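Visit to the Felldale tableware showroom, Plitow

Monday, December 3, 2001

The showroom is on the upper floor of the Hughes building, a short walk from the bus stop. Visitors sign in downstairs and are sent up in groups of 13. I went with the second group of the morning. The first stop was the table-setting area, with a pale wood table on gray carpet and white dishes with a dark rim.
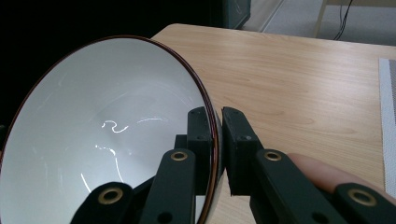
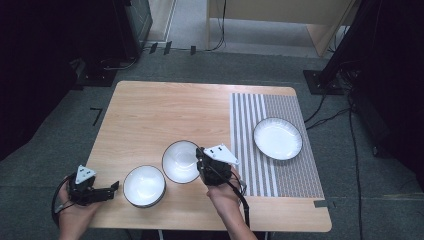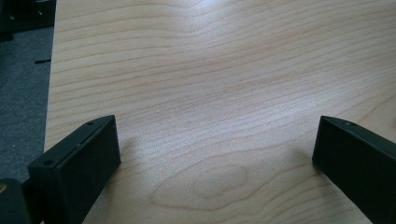 Table-setting area: inside of a bowl, the table with two bowls, plate and striped placemat, and the grain of the tabletop.

The dishes belong to the everyday range, which Felldale has made since May. The glaze is plain white and very shiny, and the rim is a thin dark line with no other decoration. I liked the bowls better than the plate. The plate is wide and shallow and would be fine for a main course, but anything with a sauce would need some care on the way to the table.

The placemat has gray and white stripes running in bands of different widths. The gray parts have a fine texture to them. Placemats are sold in sets of 4 and come in this pattern or in plain gray. I would take the striped one. With dishes this simple, the table can use it.

I spent longer than I meant to looking at the tabletop. The grain is faint and wavy, and in one place it closes into a long oval with rings inside it. The color is very light, so it suits the white dishes, though I would worry about coffee. The price list has the table under the name Jultthorpe, in two lengths, and a darker finish can be ordered.

After that we were taken through the stockroom, with more than 200 patterns on the shelves, most of them no longer made. Replacement pieces for the old patterns can be ordered by mail – bring the number from the underside of the dish, since the names have changed over the years. Seconds are kept near the door and cost half the list price. I bought a pair of soup bowls there with a small mark in the glaze.

The tour ends back at the sign-in desk. There is coffee, and a rack of catalogs to take home. The whole visit took just under 2 hours. Parking behind the building is limited and was full when I left, so the bus is the better choice on a weekday. The stairs are steep and I did not see an elevator.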